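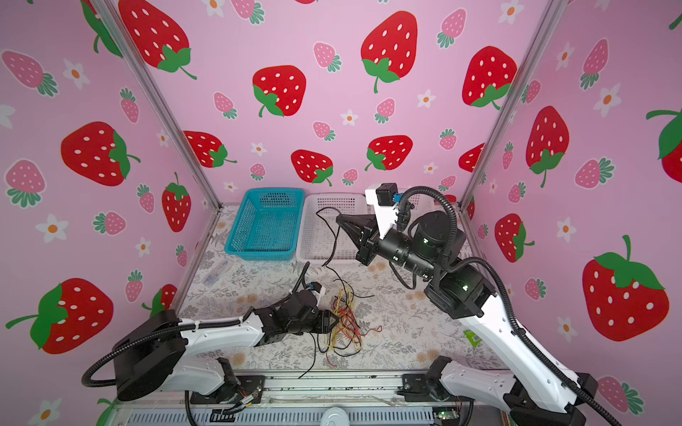
Getcombe Small Items Sorting Set

Summary

The Getcombe set documents the sorting of small household and workshop items into open baskets. It is maintained by the Clanport office and covers loose wires, packets, plastic dispensing items and similar objects of the kind that collect in drawers. The current release contains 3,000 sorting episodes recorded over 205 layouts.

Items

Items are grouped by handling type. Flexible items include wires in red, yellow and black, supplied singly or in tangled bundles. Flat items include small packets. Rigid items include clear plastic pieces with a narrow body. The full inventory lists 360 items, each with a short name, a main color and a handling type. Bundles are entered as one item, regardless of the number of strands.

Baskets

Each layout uses two rectangular plastic baskets placed side by side, one turquoise-blue and one white, both with mesh sides. Assignment of items to baskets is given in the layout file and may differ between layouts. Users should not infer a category from basket color alone.

Surfaces and backgrounds

Floor mats and wall coverings are patterned. The Cinddale series uses a strawberry and flower wallpaper in pink with a white mat bearing a gray fern design. The Szénási series uses plain coverings and is distributed separately.

Labels

An item is labeled "sorted" when no part of it rests on the mat. Wires that hang over a basket rim and touch the mat are labeled "partial."

Known limitations

Thin black wires are difficult to outline where they cross one another, and 40 layouts have no wire outlines for this reason. Packet contents are not recorded.

Changes

August: corrected item names in the flat group; merged duplicate entries for yellow wire.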